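# Pruvmont moving boxes, large, pack of 20

I've moved house three times with these and I still sell more of them than anything else in the shop!

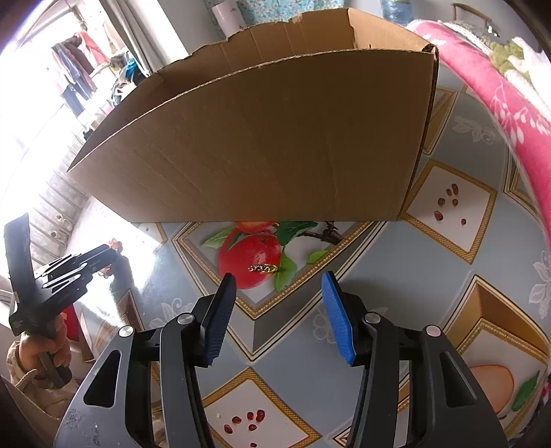 Each pack ships flat, with a roll of paper tape tucked inside. Books go in the small size, please – I learned that one on a staircase in May. The large is for bedding, coats, lampshades and all the awkward kitchen stuff.

Orders in by 2 pm go out the same day. Need more than 14 packs? Email Inna Shevchuk and she'll work out a pallet price for you.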